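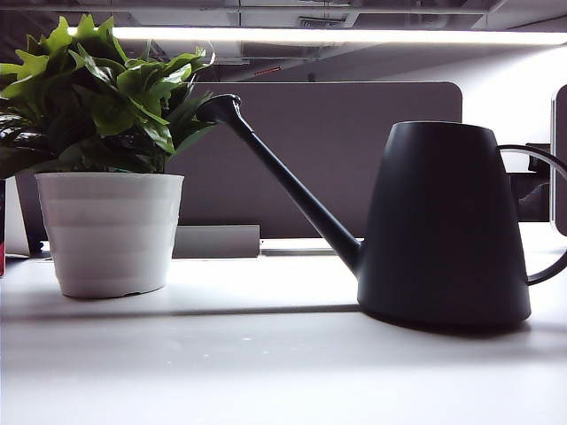

Potted plant and watering can on a white desk.

Filed under: Home & Garden > Indoor Plants > Keeping Things Alive

Watering houseplants without drowning them
by Mirela Bragança

Most houseplants that die in my care die of kindness. I have a cupboard of clean, empty pots to prove it. What follows is what I do now, and the survivors have raised no objections.

Stick a finger in the soil up to the second knuckle. If it feels damp, walk away. If it feels dry, water. Moisture meters exist, and mine read "wet" for an entire December while a fern turned to confetti beside it.

Water slowly, at the soil, until a little runs out of the bottom. Wait 12 minutes, then tip out the saucer. A plant standing in yesterday's water is a plant with rotten roots, and it'll droop in a way that looks exactly like thirst, so you'll water it again. I fell for this for years.

Fill the can when you finish and leave it out until next time. The water comes up to room temperature and you skip the icy shock from the tap. It also means the can is full when you're half asleep and feeling dutiful, so see the finger rule.

Going away? For a week, do nothing. Water well the night before, pull the pots back from the window and go. For two weeks, run a strip of cotton cord from a jar of water into the soil, with the jar a bit higher than the pot. Try it out before you leave. My neighbor Sudheer Kaimal didn't, and came home to Rodthorpe to find a dry jar, a bone-dry plant and a very well-watered bookcase.

Dusty leaves get a wipe with a damp cloth, one hand underneath for support. Skip the milk, the mayonnaise and the banana peel. They do give a shine, followed by a smell.

White crust on the soil is mostly minerals from hard water. Scrape off the top layer, replace it with fresh mix, and use rainwater if you can catch any.

Feed at half the strength on the label, spring and summer only. The label was written by people who sell plant food.

Yellow leaves at the bottom, one at a time, are just old age. Yellow leaves all over mean you skipped the part about the finger.

We use cookies to remember your preferences. Accept all | Manage settings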